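Speaker notes - "Buying a Hand: what we learned from the Bitby trial"
Sat 18 October, morning session, main room
Speaker: Nathalie Desmet

Slide 1. Title

Good morning, everybody, and thank you for giving up a weekend for this. Wait for the back rows to sit down. Thank Sanne Verstraete for the invitation and for being so patient about the title, which changed more than once.

Say who I am - I run the small test bench at Bredov, we take apart and repair handheld electrical goods, and for most of this year I've had the pleasant job of trying out hands that other people want to sell us. Today is about one of them, the Bitby kit, sold and supported through Sasetti. Mention that we paid the normal price for the trial and that neither company has seen these notes.

Slide 2. What we wanted

Our line gets small things in a jumble. Plugs, leads, chargers, little housings with a wire hanging off them. A two-jaw gripper does fine with the housings and makes a mess of the leads. So what we wanted was something with fingers, that could go on the arm we already own, and that the people on the bench could look after by themselves without calling somebody out every time a joint got stiff.

(If somebody asks about suction, say yes, we use it, and yes, it's lovely on flat lids. Then move along, because I can talk about suction for a very long time.)

Slide 3. What comes in the box

The hand itself, four fingers and a thumb. Wrist adapter. Two knit sleeves. A set of spare fingertips, which are black and rubbery and wear faster than you'd hope. The wrist camera is an extra, and please do budget for it, you'll want it by the second day. Setup took us 11 hours, spread over two days, and a fair part of that was me reading the wrong chapter of the manual. Sasetti tell me the manual is being rewritten for December. I'll believe it when I'm holding it, but they've been straight with me so far.

Slide 4. The sleeve

I want to spend a minute on the sleeve because people skip over it. It goes over the palm and wrist and stops short of the fingers, and it keeps lint and bits of cut wire out of the places you can't easily clean. Ours bunches up near the wrist if you put it on in a hurry. Take your time, pull it straight, check that the ribbed edge sits clear of the knuckles before you let the fingers close. Stevens on our bench has got very good at this and now does it faster than I can find the spare.
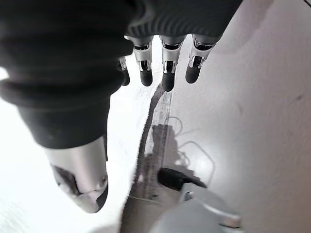 And then you start picking, and you learn what your own parts are really like. Cables are the hard ones. A thin wire lies in loops, it moves when you touch something next to it, and the hand has to decide which end to go for. We had much better results once we told it to go for the connector and let the wire follow along behind. It feels obvious when I say it out loud in a room like this, but it took us a good week of stubbornness.

Slide 5. Numbers

Keep this one short, the room will want to photograph it, so pause.

We ran 200 picks on mixed parts. With the settings straight out of the box, 39 of the first 55 were good. After we changed the approach angle and aimed for the connectors, things got a good deal better, and the full table is in the handout at the door. Remind people that these are our parts and our bench, and theirs will behave differently.

Slide 6. Things I'd grumble about

Light. We work on a pale surface under strong lamps, and the camera washes out on one side of it. Turning a lamp away helped more than any setting did. The hand also throws its own shadow right where it's about to reach, so move your lamps around before you blame the software.

The fingertips, as I said. Order extra at the start and save yourself the shipping.

The thumb is bulky. For big housings that's a blessing, and for small parts sitting close together you'll be nudging the neighbors.

Slide 7. Would we buy it?

We have, is the short answer - one hand, with the support plan for a year. If your parts are all the same shape, I'd save your money and stay with a plain gripper. If your bins look like ours, ask Sasetti for a trial and bring your ugliest parts along, the ones you're a bit embarrassed about.

Leave time for questions. Sanne has the roving mic. Handouts are by the door, and the coffee is in the hall on the left.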